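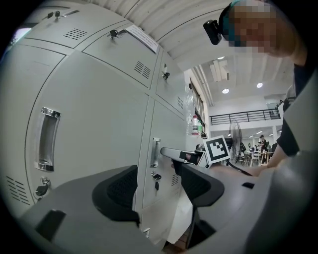 Malhotra has extended its automation program to the Plesov site, where employees now use hand-held grippers to record everyday tasks for later use by robots. Staff work in pairs, and each session is limited to 60 minutes. The company said 24 employees from the packing department have moved to the new role at unchanged pay. "The job is lighter on the back, but it asks for more patience," said site manager Naomi Bakilana. A second group will begin training in April.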